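Frequently asked questions: looking after your stitches at home

These answers are for adults who have had a cut or a small surgical wound closed with stitches at the Skeltbridge clinic or the Tetstead day unit. If your discharge sheet says something different, follow the sheet.

What kind of stitches do I have?

Most people leave with interrupted stitches. Each one is tied and trimmed on its own, so if one comes loose the others stay put. Some wounds are closed with one continuous thread, or with a layer under the skin that you can't see at all. Your discharge sheet lists the type under "Closure".

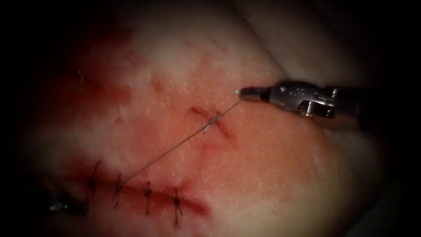
Corentin Langlois

Do all stitches have to come out?

No. Dissolving stitches break down on their own, though the time varies a lot with the material and where it was used. Non-dissolving ones need to be removed by a nurse or doctor. If the sheet doesn't say which you have, ring before you leave town or go back to work on site.

When are they taken out?

Face stitches usually come out first, often within a week. Scalp, arms and trunk take longer, and legs, feet and skin over a joint are generally left the longest. The date on your sheet is the one to go by. Don't take them out yourself, even if the wound looks healed.

Can I shower?

Usually yes, from the day after, unless you were told to keep the dressing on. Keep it short, let the water run over the area and pat it dry with a clean towel. Baths, pools, spas and the beach have to wait until the stitches are out and the skin has closed over.

Should I put antiseptic on it?

Not unless you were given some. Plain water is enough for most wounds. Peroxide and undiluted antiseptics can irritate new skin. If there's dried blood between the stitches, soften it with a damp gauze pad and leave whatever doesn't lift.

Which dressing should I buy?

Any sterile non-stick pad with paper tape will do. The clinic pharmacy stocks the Calla pads in two sizes and you can get similar ones at the supermarket. If tape brings you out in a rash, ask for a light bandage instead. Change the dressing when it gets wet or dirty.

How do I tell normal healing from an infection?

A thin pink line along the edges, mild swelling and some itching are common in the first few days. Get it looked at if the redness spreads, the pain gets worse after it had been easing, you see pus, or the area feels hot and hard. Go to emergency if you have a fever with shaking, or red streaks running away from the wound. 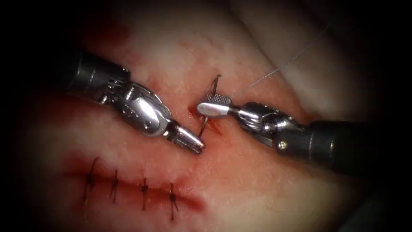

A stitch that pulls a little when you move is no cause for alarm either. Swelling makes stitches feel tight and this settles as it goes down. If the edges have come apart, cover the wound with a clean pad and ring us the same day.

Can I drive, lift or play sport?

It depends on where the wound is. You need to be able to steer and brake without hesitating, and you shouldn't drive if you've had sedation or strong painkillers. Avoid heavy lifting with a stitched arm or hand. Contact sport is out until you've been cleared at your removal appointment.

Will there be a scar?

Yes, any cut deep enough to need stitches leaves one. It will probably look red and raised for some months, then flatten and fade. Keep it out of the sun for the first year, under clothing or sunscreen once the skin has healed.

Am I up to date for tetanus?

If you can't remember your last booster, say so when you ring. Merja Lappalainen at the Skeltbridge desk can check whether we hold a record. Dirty wounds may need a booster sooner than clean ones.

I've lost my discharge sheet. What now?

Ring and ask for extension 2995. Reception can print another copy or post it to you. Tetstead patients should ask for Rupert Marti on extension 88.

Do I need an appointment for removal?

Yes, at both sites. Removal takes a few minutes and most people feel a slight tug. Wear something loose that lets the nurse get at the area easily, and bring your medicines list if it has changed.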